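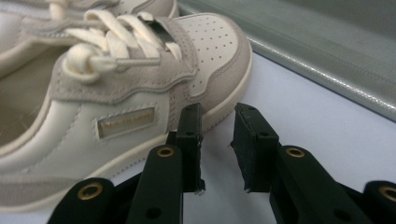

**How often do the finger pads need to be replaced?**
Every 388 cycles, according to the Bredden sheet we were given. Our own log doesn't support that number, and most of this report is about why.

## Maintenance report, hand-held gripper, shoe handling bench

The task was to write a care schedule for the hand-held gripper our course group uses at the Sterkville lab. The sheet that came with the pads treats wear as a matter of cycle count only. We doubt it. A cycle on a foam block and a cycle on a sneaker sole can hardly be the same thing, and the sheet never says which one was tested.

### Condition of the pads

Both black pads have ragged lower edges. The left one also has a white speck at its bottom corner. One of us wanted to call this "end of life." I would call it worn, and leave it there until somebody shows that a rough lower edge changes the grip. We did not measure grip force, so we can't show it either way.

### What we did

1. Wiped the pads with a damp cloth before each session.
2. Checked that neither pad rocked on its finger.
3. Opened and closed the fingers 20 times with no load and felt for sticking.
4. Logged every grasp on a shoe, dropped or held.

Step 3 is from the Ostent lab handbook. I am not convinced it finds anything. In December it passed a linkage that was plainly stiff an hour later.

### Results

We logged 474 grasps on one set of pads, which is already past the sheet's limit. Drops did not go up after the limit. They did go up whenever we skipped the wipe, but we skipped it in only two sessions, and a different student was holding the tool in both. That is too thin to call a finding.

New pads take up to 40 minutes to fit, mostly spent getting the two faces to meet squarely. A badly set new pad may well be worse than an old one that sits right. The Ogunleye section of the course notes recommends swapping both at once, without giving any data.

### Proposed schedule

- Wipe: every session
- Rocking check: every session
- Linkage check: at the start and again after an hour
- Pad change: when a pad rocks or the face itself is torn

### Still open

Grip force on worn and new pads, same shoe, same student. The force gauge was booked out for the whole term.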